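Gandar Tabletop Arm Kit, refurbished

Kurnow price: $924
Stock: 10 kits
Pickup or freight

I've been setting these up for customers since Lionel Pearce talked me into stocking them, and I still get a kick out of it! The Gandar is a tidy white arm that stands on the floor and reaches over a small table, so your tabletop stays clear for the things you want picked up. We strip each one, clean the joints, put in new Bramwell finger pads and run it for 46 hours before it goes back in a carton.

What's in the carton
Arm and floor plate
Two-finger gripper, pads fitted
Power supply and controller
Flotine joint grease, one tube
Spare pads and a hex key set

Setting it up
Bolt the floor plate down first. Please don't skip this (I've seen one walk across a lino floor, slowly, and it wasn't funny until later). The shoulder sits near a front corner of the table, and the maximum reach is 600 mm from there. Next, teach it the table height with the gripper pointing straight down, and go slow for the last little bit.

Then give it something to grab. I start everyone on a bowl and a drink can. The can goes on its side, which is a fussier job than it sounds – colour doesn't bother the arm one bit, but a round shiny thing that rolls will show you right away if your height setting is out.

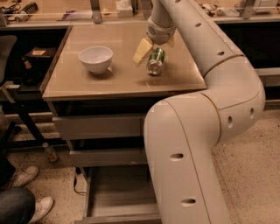
2 min read

With the gripper this close over the can, I stop and check the height again before I let the fingers close. If a pad touches the tabletop first, go up a hair and save the new height.

Looking after it
Wipe the pads with a damp cloth every Thursday or whenever you remember. Grease the elbow once a year, a pea-sized dab, no more. Keith Whitlock does our repairs and he can tell when somebody's used half the tube! Worn pads go shiny in the middle, so swap both at once and teach the height again.

Spare pads and grease are on the parts page.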